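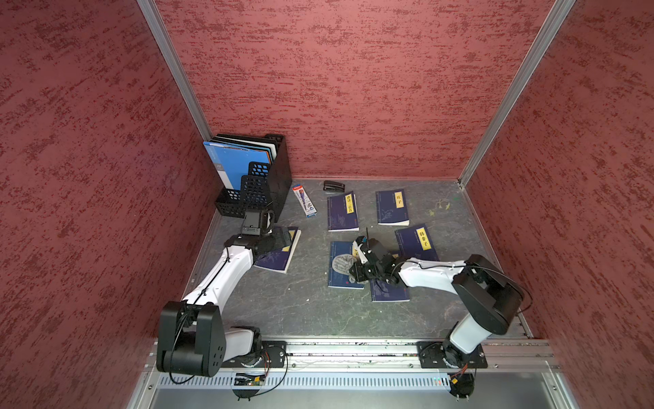

**Two-arm desk tidier gets its first run at the Feton workshop**

By Kamlesh Rathore

I've been promising an update on the desk build since March, and I finally have one worth typing up. The two-arm cell in the back corner of the Feton workshop is up and running. It moves paperbacks. It moves them slowly, and it drops a few, but after a winter of cutting rail and chasing bad crimps I'll take it!

For anyone who hasn't been by the shop lately, the idea is simple enough. We wanted a pair of arms that could sort out a messy desk: books, a file organizer, a stapler, a pen box, the kind of stuff that piles up. Gunārs Org started it as a one-arm project on his kitchen table, then he ran out of table, and then I got involved and it doubled in size and more than doubled in price. We're calling it Sengar, which was the name of the folder it lived in before we thought to name it.

Both arms bolt to one long aluminum rail across the front. That was the best decision we made. The first version had each arm on its own plate screwed to a workbench, and every time somebody leaned on the bench the two of them disagreed about where the middle was. With the shared rail we measured it once, wrote the numbers on the wall with a marker, and haven't touched them in 60 days. The vented panel under the rail was Gunārs's idea too – the power supplies run warm and he was tired of smelling them.

The walls got the most comments at the open evening. They're red, mottled, and a bit much. We tried plain white first and the glare was awful in the afternoon, when the sun comes straight in over the roll-up door. The red went on over one long evening with music playing and I think it looks great, though I've been told it looks like the inside of a steakhouse.

Now the test itself. We put out navy paperbacks with yellow labels, Chinese classics mostly. I like them for this job more than I expected to. They're thin and floppy, and the covers are dark with just that one bright label, so the software has something to look for but not much. Hardcovers were too easy. You could practically hit one with a broom and it would go where you wanted.

The task is to take the books one at a time, wipe the cover, and put each one down square to the back wall. One arm steadies and the other wipes. Wiping is where it gets interesting, and it's also where most of our bad language comes from. Push too lightly and the cloth skates along the top doing nothing. Push too hard and the book goes with it, cloth and all, until it meets the organizer. We spent most of one month on that single problem.

What fixed it (mostly) was giving up on position and letting the wiping arm feel its way down until it meets some resistance. The module we use for that is called Clivora. It's a little add-on Gunārs wrote, and it reads motor current and backs off when the number climbs. There's no fancy sensor in there at all. I was sure it wouldn't work. I said so, out loud, in front of people, so that's on the record and I owe him a lunch.

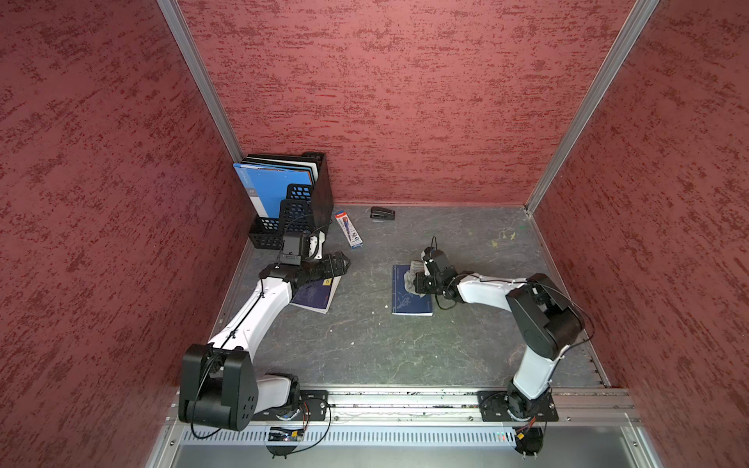

Gunārs Org thinks I'm being too generous about the wiping. He told me that current readings drift once the motors have been going for a while, and that he'd want the arm to touch a known spot and re-zero between books before anybody calls it fixed. He'd also like it noted that the lunch was supposed to be two lunches.

Fair on both counts. The re-zero is going in next, and I'll argue about the lunches in person.

A few numbers for those of you who like numbers. We ran 230 attempts over the last stretch, all paperbacks, with one cloth. The full cycle, meaning find, steady, wipe and square up, takes 65 seconds when it goes well. I can do the same job in four, with a sandwich in my other hand, but I get bored and the arms don't. The most common failure is still the cloth bunching up under the jaws. Second is the steadying arm landing on the yellow label and hiding it, at which point the software decides there's no book there and just sits and waits. The first time that happened I stood there for ages thinking it had crashed.

Cost so far is just over $3000, split between the two of us and the shop's project fund, and that's with a lot of salvaged rail. The wiring is still ugly. There are loops of cable hanging off both bases, and I keep meaning to tie them up properly, and then I find something more fun to do. If you are handy with cable chain and have an hour to spare, come find me. I'll buy the coffee.

Next up is handling the organizer. We'd like one arm to hold a compartment steady while the other slides a folder in, and mesh is miserable to grip. The jaws catch in the holes. Gunārs wants to try softer fingertips, and I want to try approaching from the side and never touching the mesh at all. We'll probably do both and see which one breaks first.

The planning side is getting a rewrite as well. Right now each arm waits for the other to finish before it moves, so half the time you're watching one arm watch the other arm. The new version, Floltetance, is supposed to let them move together as long as they keep a decent gap between the grippers. It runs fine in simulation. On the real rail I've had it going at quarter speed with my hand on the stop button, and that's as brave as I feel for now.

We're usually at it from 7 p.m. on shop nights, back corner, past the band saw. Bring a paperback if you've got one you don't mind getting a little scuffed. Thin ones are best, and nothing with a glossy cover please, we're not there yet.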